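Re: [homebuild] Simulator hallway, camera tilt and the door problem
From: Nayara Brito
To: the homebuild list 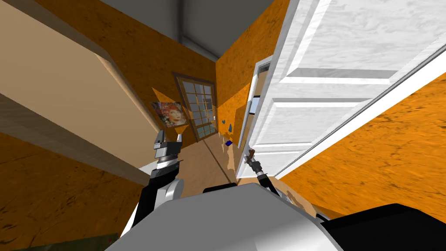 Hello everyone, and thank you for all the replies on the tilt question - I read every one of them, some of them twice, with coffee. I've spent most of my April evenings on the hallway model for Ketach, and I think I'm finally at the point where the simulator is teaching me things before I break them on the bench. The view from the robot is still badly tilted, as Yevhen guessed it would be, so please turn your head a little and bear with me. What I'd like you to look at is the right arm, the one reaching toward the open white door with the small brownish piece in its fingers. With the door standing open at that angle and the hallway as narrow as it is, I don't see much room for the elbow to swing, and that's before the base moves at all.

Yevhen Bondarchuk wrote:
> I would check the camera mount in your model file before you blame
> the arm. If the roll is wrong there, everything after it is wrong too.
> Also, which planner are you on now? The old Vovance one hated
> doors, and I gave up on it after 3 weekends.

You were right to send me to the mount! There was a leftover rotation in there from when I had the camera on the side bracket, and I had copied it along through every version since. I've taken it out in build 323 and will run the hallway again tonight. As for the planner, yes, I'm still on Vovance, mostly out of stubbornness and a little because Marek Baláž was kind enough to share his settings with me and I hate to waste them.

Two things I'd love opinions on. First, would you fold the left arm in before going past a door? Mine is up and open, gripper empty, pointing toward the wall with the little portrait on it, and I can't think of a good reason to leave it there. Second, I have the joint speed limit at 100 percent in the simulator and much lower on the real arms, and I wonder if that's making me too hopeful.

Ludmila, I haven't forgotten your four bearings. They're in the drawer at the shop with your name on the bag, and I'm there most evenings until nine.

Warmly,
Nayara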